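Home Explore Notifications Lists Bookmarks More

Thread

Finished a full pass of the soundtrack to Lehner, all nine episodes. Notes follow on the mix, the cue placement and the differences between the broadcast and streaming versions. Mild spoilers for episode 4.

14 replies 31 reposts 100 likes

Playback chain for anyone comparing: streaming version through optical out, no dialogue enhancement, night mode off. Broadcast version is my own off-air recording from April.

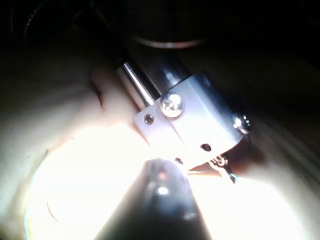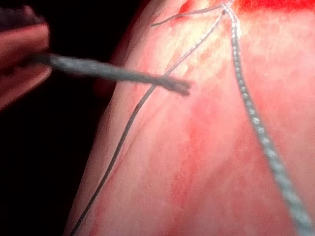
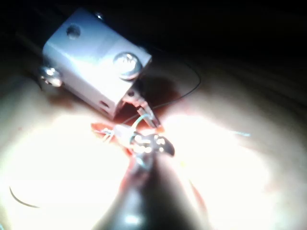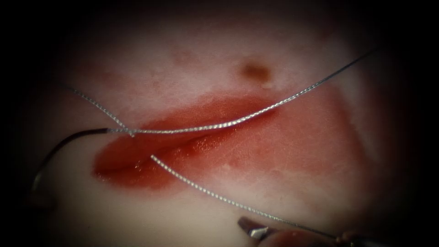 Loudness first. The streaming version sits lower overall and has a wider range. The broadcast version has been compressed, and you can hear it most in the end credits, where the brass stays at one level from the first bar to the last.

The theme runs 18 seconds in the broadcast cut. Streaming uses the long version with the second clarinet phrase restored. That phrase is the source of the harbour motif, so if you only saw the broadcast cut, the motif first turns up in episode 2 with no preparation.

6 replies 9 reposts 52 likes

Licensed music: the show is set in 1992 and the songs mostly hold to that. The exception is the Fato track in the car park sequence, which uses a vocal effect that was not in common use for several years after. It plays under dialogue and most viewers won't catch it.

Episode 4. The streaming version replaces the song in the kitchen argument with score. The cut points have not moved, so the edit still lands on the beats of a song that is no longer there. Watch the cupboard doors.

I assume a rights problem. The credits on the broadcast version list the song under Tosex, the streaming credits drop the line entirely. No statement from either side that I can find.

11 replies 4 reposts 67 likes

The album, out 2 May 2023 on Trornix, follows the streaming version. It has the replacement cue and leaves out the Fato track. Sequencing is by mood and ignores episode order, so the harbour motif is heard complete before its fragments. I would have put it the other way around.

Mastering on the album is louder than either version of the show. Compare the string cue from the ferry crossing: on the album the bow noise is level with the melody. In the episode it is well underneath, with rain and engine over both.

Surround: the rear channels carry reverb and very little else until episode 7. From there the percussion is split front to back. If you are on a soundbar with no rears, the fold-down is acceptable, but the low drum in the final reel loses most of its weight.

3 replies 2 reposts 28 likes

Subtitles, as I was asked. The streaming captions identify the theme each time as "sombre music", including the two variations in a major key. Broadcast captions give the title of each song and nothing for the score.

Still to check: whether the recap at the head of episode 6 uses the original kitchen song. My recording drops out there. If you have a clean copy of the broadcast version, the passage to look at is just before the title card.

Correction to the earlier post on the theme: the restored phrase is bass clarinet. The motif in episode 2 is on the standard instrument, an octave up.

8 replies 1 repost 40 likes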